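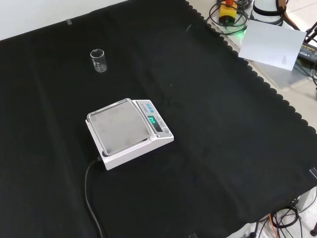
Digital scale with square stainless steel pan

Search products, part numbers, help
Search

Drunex Long-Handled Root Weeder
Item no. 948

The Drunex is a stand-up weeder for tap-rooted weeds in lawns and beds: dandelion, dock, thistle, plantain and similar. You push the head into the soil next to the crown, press down on the foot bar, tip the handle back and lift. The root comes up held between the tines. A slide on the shaft pushes it off into a bucket.

We have stocked it at Goossens for several seasons. The current version has a longer foot bar than the old one and a replaceable head. Heads from the old version do not fit the new shaft.

What it does well
It works best in moist soil, one or two days after rain. In a lawn it leaves a hole you can close with your heel. Dandelions with a single straight root usually come out whole. Dock takes two or three tries, going in from a different side each time. If the root snaps deep down, the plant will probably come back, and you will need to go over the same spot later in the season.

What it does not do
It is the wrong tool for creeping weeds. Bindweed, quackgrass and ground elder spread by underground stems, and pulling out a plug here and there will not clear them. Use a digging fork for those. It is also not much use in gravel or in paving joints - the tines need room to close. For joints, see the Dovance crevice knife.

Do not use it as a pry bar. Most of the bent tines that come back to us have been used on stones or shrub roots.

Specifications
Head: hardened steel, 2 outer tines and one center blade
Handle: ash, oiled, straight
Grip: T-shaped, ash
Foot bar: steel, usable from the left or right
Overall height: 39 inches
Working depth: up to 4 inches
Foot bar width: 11 inches
Finish on head: black powder coat (wears off the tips with use)

Taller gardeners may want the long handle, which is sold separately and fits the same socket. You need a screwdriver to change it over.

In the box
Weeder, fully assembled. One spare retaining screw. Instruction sheet.

Care
Knock off the soil after use and wipe the head dry. Put a little oil on the slide when it starts to drag. Rub the handle with linseed oil once a year; we do ours in March, before the first dandelions flower. Lay oily rags out flat outdoors to dry before you throw them away. If the retaining screw works loose, tighten it by hand and then give it a quarter turn. The tips can be touched up with a flat file. Keep the original angle.

Returns and spare parts
You can return an unused weeder within 90 days for a refund. Used weeders with a fault in the head, shaft or slide are repaired or replaced. Spare heads, slides and screws are kept in stock at the Brernerbridge store and can be mailed.

Customer comments

Does the job in our lawn, which is heavy clay. In a dry spell I could not get it in at all, so I watered the evening before and that fixed it. The grip is a bit thick for my hands.
Marloes Peeters

Good on thistles. I wish the slide had a stronger spring. The roots stick if the soil is wet and I end up pulling them off with a glove.
Nesrin Kocabaş

Bought this to replace a short weeder because of my knees. It is heavier than I expected - no trouble for half an hour, but I would not want to carry it around all afternoon.
Lotte Meijer

Question from Liesbeth Van Leeuwen: Can I leave the roots on the compost heap?
Reply from Griet Van der Linden, Goossens garden tools: Dry them in the sun first until they are brittle. Fresh dandelion and dock roots can start growing again in a cool heap. Seed heads should go in the yard waste.

Page last changed April 16, 2021

Get our garden newsletter. Enter your email address. You can unsubscribe at any time.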